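# 工单:茶水间零食筐的包装受潮、饼干变软

**提交人:** Reet Toom
**地点:** Dramcombe 办公楼,二层茶水间
**状态:** 处理中

### 问题

从十一月开始,同事们说筐里的饼干不脆了。我自己试了 2 包,也是软的。包装外面看没有破,保质期也没有过。我先说明一下,中文不是我的母语,写得不清楚的地方请直接问我。

筐是灰色塑料的,四面有格子孔,放在木桌上。以前它在水壶旁边的架子上。

### 记录

**Reet Toom,上午 9:40**
我把所有零食拿出来,用干布擦了筐的里面。筐底有一点水,应该是水壶的蒸汽留下的。擦完以后,大包的先放,小包的后放。

**Dela Abubakari,上午 10:15**
请检查封口。Pleneo 送来的那一箱,我上个月也收到过封口不紧的。方法是把包装轻轻压一下,如果气慢慢跑出来,就是封口有问题。

**Reet Toom,上午 11:05**
我按照这个方法压了 15 包,其中 11 包没有问题,另外的漏气。漏气的全部是同一箱里的。所以我想原因可能有两个:一个是蒸汽,一个是这一箱的封口。现在我还不能确定哪一个更重要。

**Dede Sulemana,中午 12:30**
漏气的请不要扔,供应商要看批号。放在一个纸袋里,写上日期,交给我。另外,筐不要再放回水壶旁边了,木桌那个位置比较干。

**Reet Toom,下午 1:20**
已经放在纸袋里了。有一个问题:有的包装皱得很厉害,批号看不清楚,怎么办?

**Dede Sulemana,下午 1:45**
看不清楚的拍一下条形码就可以。

**Zuweira Tetteh,下午 2:10**
我建议以后不要把筐装得太满。压在下面的袋子容易被挤开,特别是薄的那种。我们三层用的是 Zelliren 的带盖盒子,没有这个问题,但是大家觉得开盖麻烦,所以零食吃得很慢。

**Reet Toom,下午 2:50**
谢谢 Zuweira。带盖的盒子我问过价格,今年的预算可能不够。我先继续用这个筐,少放一点,再观察一段时间。

### 目前的做法

- 筐留在木桌上,离水壶远一点。
- 新到的零食先压一下封口,再放进筐里。
- 饼干放在上面,不要被别的袋子压住。
- 漏气的放纸袋,交给 Dede。

### 还没有解决的

1. Pleneo 还没有回复换货的事情。我写了两次邮件。
2. 筐底的水擦干以后会不会再出现,要等几天才知道。
3. Nii Ayaaba 问,小包的零食能不能单独放一个地方,因为总是掉到最下面找不到。我觉得可以,但是需要再找一个小一点的筐。

如果谁又吃到软的饼干,请把包装留下来,在这个工单下面写上口味和时间。我每天下班以前会看一次。 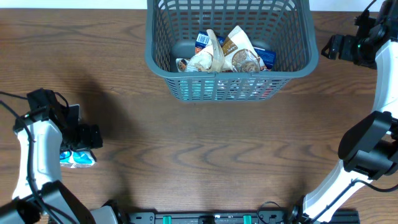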